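Part-Time Dishwasher Wanted, Matville Supper Club 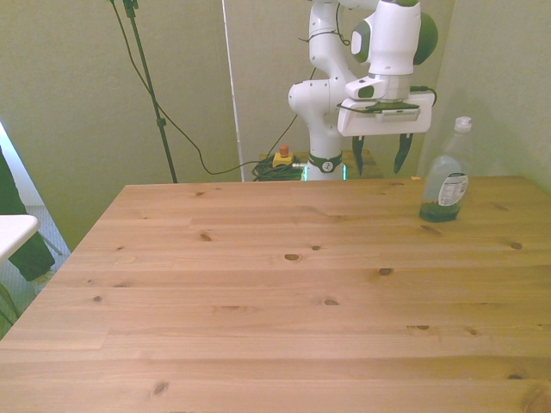 The Matville Supper Club feeds 488 members, all of whom own plates at home and would prefer to dirty ours. We need a dishwasher for 11 hours a week, over 2 evenings, starting in May. Experience is welcome but we will settle for stamina. Dish soap is supplied, though going by the bottle on the table, with green liquid only at the bottom, your first duty may be a trip to the store. Pay is fair, supper is included, and the singing is optional – theirs, sadly, is not.

Write to the club at Perkberg Road, Matville. No phone calls during soup.

Posted 09/03/1999

Recent listings
Britix Carpets seeks weekend driver
Magalhães Bakery: early counter help
Wanted: piano tuner, patient
2,000 flyers to fold, Matville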